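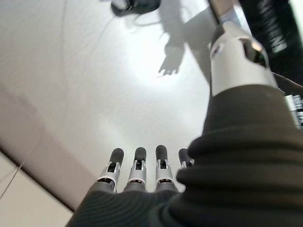
La mano de dedos articulados, con su funda oscura de punto, sobre la mesa de ensayos de Histitz.

Saturnino Olmedo lleva 14 años montando pinzas de dos mordazas y no tiene nada contra ellas. Son baratas, se reparan con una llave Allen y aguantan turnos enteros. Pero en marzo su empresa, Kemivach, recibió un encargo que incluía abrir y cerrar electrodomésticos de cocina, y la pinza de siempre resbalaba en los bordes redondeados.

La comparación se hizo en Histitz, el taller que dirige Rahel Widmer. Se probaron tres efectores con el mismo brazo: la pinza paralela, una ventosa doble y la mano Prado, de dedos independientes. Cada uno repitió 16 veces la misma serie de agarres.

La ventosa fue la más rápida en superficies lisas y la peor en cuanto había una ranura cerca. La pinza paralela exigía llegar con el ángulo exacto. Con la mano, Widmer tardó tres tardes en ajustar la fuerza de cada dedo.
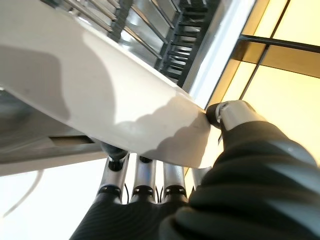 El pulgar es lo que más trabajo da. Si aprieta antes que los demás dedos, la pieza gira; si llega tarde, se escapa. Mathias Koller, que programó el controlador Duvness, acabó fijando un pequeño retardo entre el contacto de los dedos y el cierre del pulgar.

Queda el precio. Olmedo calcula que la mano solo compensa en células donde hoy se cambia de herramienta varias veces por turno. Para el resto seguirá pidiendo pinzas. El siguiente ensayo, con la misma mano y otra funda, está previsto para después del verano.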